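5.2 Failures at the shelf edge

Most of the failed runs in the Dekcombe trials came from one kind of contact. When the target stood close to the front of a shelf, the gripper touched the shelf lip before it reached the object. The arm controller read the contact as a completed approach and gave the close command. The fingers then closed on air or on the lip itself. Of 75 runs with the target near the front, 20 ended this way. In the 40 runs with the target farther back, we saw the fault 5 times.

The problem was worse with soft targets. A rigid box gives a clear force signal when a finger meets it, and the controller can tell that signal from a light scrape on the shelf. A soft container gives way under the finger, and the two signals overlap. Figure 6 shows an approach to a target of this type on the upper surface.

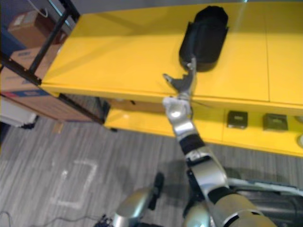 Figure 6. Right arm at the front lip of the top shelf, gripper open, with the black target object near the edge. Two small dark blocks are on the lower shelf.

We first suspected the depth estimate. The top panel is glossy and reflects the overhead lights, and earlier work on the Dalline platform had lost depth points on surfaces of this kind. We covered the panel with matte paper and repeated the front-edge runs in September. The failure rate did not change in any way we could measure, so we ruled out reflection as the main cause.

The logs pointed to the contact threshold. It had been set on the Makori test bench, which has no raised lip, and was carried over without being tuned again. During a low approach, the underside of the gripper housing could press on the lip hard enough to pass the threshold while both fingers were still short of the target.

A false contact is also a safety matter. In one run the arm kept pushing after the close command and moved the shelving unit before the torque limit stopped it. We now require contact on both fingers before closing, and any load on the housing alone stops the arm. Section 5.3 gives the results with this change.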